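### 4.2 柔性衣物任务中的夹爪与相机配置比较

本节比较两种手持夹爪配置在床面衣物操作中的数据可用性。配置 A 采用 Wistov 连杆式双指夹爪，指面贴带纹理的软垫，最大开口 80 mm；配置 B 与 A 共用机身和连杆，指面换为光面软垫，其余参数不变。两种配置均把相机固定在夹爪本体上，镜头朝向指尖。之所以保留同一机身，是因为前期试验表明，机身质量和握持角度对操作者的影响大于指面材料，若同时更换，结果难以归因。

任务对象为表面有密集印花的薄衣物，放置于卧室床面。选择印花衣物出于两点考虑。其一，印花提供了丰富的局部纹理，有利于视觉里程计的特征提取；其二，印花会掩盖衣物自身的褶皱和边缘，使基于外观的轮廓分割变得困难。这两种效应方向相反，在 4.1 节的纯色毛巾任务中均不出现，因而需要单独评估。

采集由 Kibet Nyaga 和 Akinyi Mbwambo 完成，二人此前均参与过毛巾任务，熟悉设备。操作者双手各持一个夹爪，先把衣物展平，再沿中线对折。每段示范自夹爪离开床沿起记录，至衣物静置、双爪撤离止。我们没有规定抓取点，只要求不得用手指直接触碰衣物。衣物的初始形态由另一人随意抛放，抛放后不做整理，袖子压在衣身下或下摆翻折的情况均予保留。

全部采集得到 291 段示范，其中 49 段因位姿跟踪丢失、时间戳错位或操作者中途放弃而剔除。剔除标准在采集之前确定，由 Esther Athumani 在不知道配置标签的条件下执行。位姿跟踪丢失的判据为：在任一夹爪处于闭合状态的时段内，里程计报告的重定位事件未能在下一次张开之前恢复。仅在空中移动阶段发生的短暂丢失不计入，该部分轨迹由惯性数据插补。

图 6 给出夹爪相机的典型视野。双指位于花色衣物两侧，蓝色指垫自画面下缘两侧向内倾斜；衣物下方及周围的床品具有多条不同底色的条带，远端堆放着折叠的被毯。另一夹爪在右下方因运动而明显模糊。

**图 6　夹爪相机视野：双指分置于印花衣物两侧，右下为处于运动模糊中的另一夹爪**

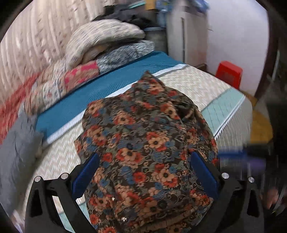
运动模糊对双臂任务的影响需要与单臂任务分开讨论。在单臂任务中，模糊主要由相机自身运动引起，作用于整幅画面，可用角速度阈值筛除受影响的帧。双臂任务中还存在第二种来源：本侧相机近似静止，背景清晰，而对侧夹爪快速进入视野。此时角速度阈值不会触发，里程计也工作正常，但以对侧夹爪外观为输入的相对位姿估计会产生明显偏差。我们对两侧的惯性数据取并集，任一侧超过阈值即把双侧相对位姿标记为低置信度，绝对位姿仍按各自的结果使用。

采用并集标记之后，相对位姿曲线中的尖峰大幅减少，代价是低置信度区间变长，且集中在双爪接近衣物的阶段。该阶段对策略学习较为关键，直接丢弃并不可取。我们保留这些帧的图像，对相对位姿的监督项降权，权重随低置信度持续时间线性下降。权重下限的选取对结果不敏感，但取零时对折动作的起始时刻会整体滞后。

#### 4.2.1 指面材料的影响

两种指面均能完成展平和对折，差别集中在薄层布料的首次夹取。纹理软垫在斜向接触布料时能够带起一层褶皱，操作者通常一次闭合即可夹住；光面软垫往往先在布面上滑移，操作者会下压夹爪，借助床垫的回弹使布料进入指间。下压动作在轨迹中表现为法向的往复，并常伴随指尖低于名义床面高度。在后续的机械臂回放中，这类低于床面的目标点容易触发力限，需要额外裁剪。

纹理软垫的缺点出现在释放阶段。张开后布料边缘有时附着在单侧指垫上，随夹爪一同抬起，已经展平的区域被重新拉皱。操作者的应对方式是张开后先水平退出再抬升。Mbwambo 在采集初期即形成这一习惯，Nyaga 较晚才采用，因此同一配置内部也存在释放轨迹的双峰分布。我们没有对此做归一化，训练时仅把操作者标识作为条件输入，消融结果见 4.4 节。

在有缝线或折边的部位，两种指面没有可辨别的差异。下摆的折边本身提供了足够的厚度，即使以较小角度接近也能稳定夹持。由此推断，指面材料的选择主要影响以单层布料为抓取点的动作，对沿边缘抓取的策略影响有限。

#### 4.2.2 开口宽度的标定

开口宽度由图像中两侧指垫的位置估计。每次更换软垫后，令夹爪由全闭缓慢张开至 80 mm，记录像素间距与实际宽度的对应关系，并以分段线性函数拟合。蓝色指垫与多数室内背景区分度较高，颜色阈值即可给出可靠的初始区域，但在本任务中有两类干扰：衣物印花中的灰蓝色花朵，以及床品中的蓝绿色条带。二者与指垫的色相接近，当指垫贴近布面时，连通域可能合并。

Bautista Olivares 实现的改进方法把搜索限制在标定得到的指垫运动轨迹附近，并要求两侧区域关于夹爪中轴近似对称。对称约束能够排除大部分印花区域；对于同时落入两侧搜索带的床品条带，则利用指垫的倾斜边缘方向做二次筛选。当仅有一侧可见时，宽度由该侧位置按连杆的对称关系推算，不再沿用上一帧的数值。沿用上一帧会在快速闭合时引入台阶，这一现象在 Zikwood 版本的处理流程中较为常见，本文数据均已用新流程重新处理。

需要说明的是，宽度估计反映的是指垫的几何位置，不等于布料的受夹厚度。对于薄衣物，夹住一层与夹住两层的宽度差处于估计噪声之内，不能据此判断夹取层数。我们曾尝试在软垫内加入薄膜压力传感，但导线在连杆转动处反复弯折，信号漂移严重，该方案未用于正式采集。

#### 4.2.3 相机视野与参照物

床面任务的里程计依赖两类参照：近处的床品与衣物，远处的墙面、家具和床头堆放物。近处参照纹理丰富，却会随操作移动；远处参照静止，却只占画面上部的有限区域。当夹爪俯角增大时，远处参照迅速减少，特征点几乎全部落在衣物上，衣物被拖动时位姿估计会跟随布料产生伪位移。

我们采用的缓解措施是在建图阶段先绕床缓慢扫视，使床垫边缘、床头堆叠的被褥和墙边家具进入地图，正式操作阶段冻结这些地图点，不再向衣物所在区域添加新的长期路标。图 7 中，指尖停在衣物上，衣领朝向画面上方，床垫的绗缝带与斜向饰边以及后方堆叠的被褥同处于视野之内，属于近处与远处参照较为均衡的视角。床垫的之字纹与菱形绗缝具有周期性，容易造成局部误匹配，但与被褥堆的非周期图案共同使用时，误匹配可由几何一致性检验剔除。

床垫本身并非刚体。操作者若以膝或前臂支撑床沿，绗缝带上的地图点会发生下沉，其影响在竖直方向最为明显。采集说明中因此要求操作者站立于床侧，不倚靠床垫。仍有少量片段存在竖直漂移，我们在对折结束后令双爪回到起始位置，用闭环误差加以校正。

**图 7　夹爪相机视野：蓝色双指置于衣物之上，床垫绗缝带与后方被褥同时可见**
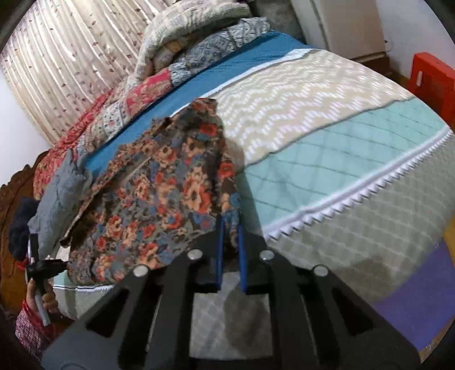
#### 4.2.4 回放控制器

手持示范经坐标对齐后，在装有同型夹爪的机械臂上回放。我们比较了 2 种控制器：纯位置控制，以及 Stivthorpe 控制栈提供的笛卡尔导纳控制。两者使用相同的轨迹、相同的速度上限和相同的夹爪指令，回放前由 Felista Kioko 按统一流程重新测定床面高度。

位置控制在空中段跟踪误差较小，但在接触段对床面高度十分敏感。床垫中央与边缘的承载变形不同，同一高度修正量不能兼顾两处：按中央标定时，边缘处指尖悬空；按边缘标定时，中央处压入过深，展平动作变为拖拽整件衣物。导纳控制允许法向退让，指尖能够保持轻触，展平阶段的轨迹形状与示范更为接近。其不足在于抬升初期，布料的张力被当作外力处理，夹爪向下偏移，双臂之间的高度因此不一致，对折线发生倾斜。

目前的折中做法是按夹爪状态切换刚度：张开或正在闭合时采用较低的法向刚度，闭合并确认抬升之后线性过渡至较高刚度。过渡过短会使布料突然绷紧，过长则保留了上述倾斜。过渡时间按衣物面料手动设定，尚未实现自动选择。夹爪闭合指令相对图像时间戳的延迟也在此处补偿，两侧分别标定，补偿值写入各自的配置文件，更换固件后须重新测定。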